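How Flikance Gets Its Checkup
Last updated: Oct 4, 2021
Print | E-mail this page
236 shares | 20 comments

Do you ever get a checkup at the doctor's office? Well, robots need them too! Flikance is a little sidewalk delivery robot in Toledo, and before it carries a single sandwich it has to be looked over from top to bottom (and that takes a good long while, as you'll see).

Part of the checkup happens in a computer-made city called Gitdale. Every wall and tree in it is drawn by a computer, a bit like in a video game, so a robot's computer brain can practice there without bumping into anybody's toes.
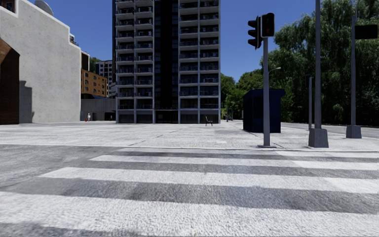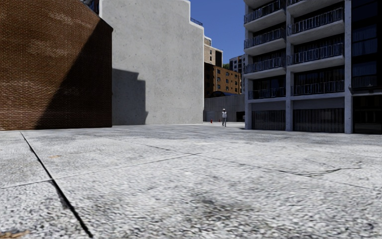
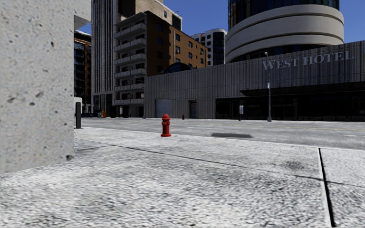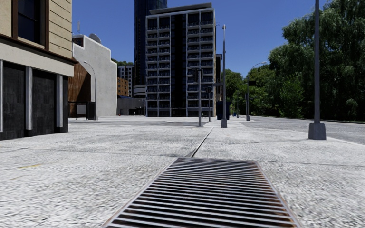 ROBOT CARE

A robot has to learn that a stripe painted on a crosswalk is fine to roll over, and that a fire hydrant is most certainly not! A metal grate in the pavement is worth practicing on too.

Back in the workshop, the helpers switch Flikance off and wipe its camera lenses with a soft cloth. Then they spin each of the six wheels by hand and listen for squeaks. A worn tire comes off and a new one goes on. The battery gets charged, the lid gets a good scrub, and every screw is checked, even the tiny ones under the flag.

Flikance goes in for this after about 2,000 deliveries. Its notebook says 3,621 so far, so it has already had one big checkup, and there are plenty of sandwiches to go before the next.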